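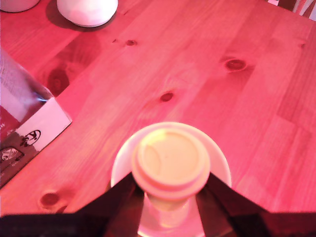 Which way up does the cup go when I put it away?
Upright, lid on, on its own base. Upside down it rests on the lid, and the lid will take the shape of whatever you do to it.

Home Products Manuals Spare parts Contact
Search manuals Enter model or keyword Go

Section 4. Unpacking, first wash and putting away

This section covers the Viltix lidded cup, white, with the Plisard two-step lid. If you own the older Oklow cup, the lid looks like ours and will go on with enough determination. It will not come off again with the same amount. Use the Oklow sheet.

4.1 Before you start

Clear a patch of table. Bare pine is fine, knots and all, although a knot that stands proud of the surface will rock the cup and you will spend the afternoon blaming the cup. Move it a hand's width over and try again.

You will need:
- a dish towel
- warm water and ordinary dish soap
- somewhere to put the carton that isn't the floor

4.2 Unpacking

1. Stand the carton on its base and open the top flap. The bottom flap also opens. It is glued, and it opens once.
2. Slide the inner tray out toward you. Keep your other hand under it.
3. Lift the cup by the body, below the rim. Do not lift it by the lid. The lid is held on by fit alone, and the fit is at its loosest on the first day.
4. Check the carton for the sealing ring, part 212. It is clear, it is thin, and it sticks to the tray by static. Most of the rings reported missing to our service desk are in the recycling.
5. Fold the tray flat and put it back in the carton.

NOTE: Keep the carton for 60 days. Returns without one are accepted, but they go to a different shelf, and we can't say much for the speed of that shelf.

4.3 First wash

1. Take the lid off by pressing up under the edge with both thumbs, a little at a time, turning the cup as you go. One big push from one side gets you a lid across the room.
2. Wash the cup and lid by hand. Rinse twice. The first rinse smells faintly of packaging and so does the first drink if you skip the second.
3. Pay attention to the step between the raised center of the lid and the outer ring. Coffee lives there. A soft brush gets it out; a fork also gets it out, along with some of the lid.
4. Dry the lid and leave the cup open on the towel overnight.

CAUTION: Top rack only after the first wash. The bottom rack will not melt the cup. It will give it a lean, and the lean is permanent.

4.4 Fitting the ring and lid

1. Lay the lid face down and press the ring into its groove, starting anywhere. It is the same all the way around.
2. Turn the lid over and set it level on the cup.
3. Press on the center with a flat palm, then run a thumb around the outer ring until it stops clicking.
4. Fill halfway with cold water and tip it over the sink. Not over the table. We mention this on the strength of 14 letters received in a single November.

4.5 Putting away

Store upright, one cup deep. Cups stacked two high on a Jireš rack are stable until somebody closes the cabinet door in the usual manner.

If the cup is going away for a season, leave the ring out and drop it inside the cup. A ring left in its groove for months takes a set and will whistle when the cup is hot. The whistle does no harm. You may not feel that way by the second week.

Section revised 26th June. Replaces the loose leaf sheet, which had the washing steps in the wrong order.

Next: Section 5. Stains, scratches and things we can't help with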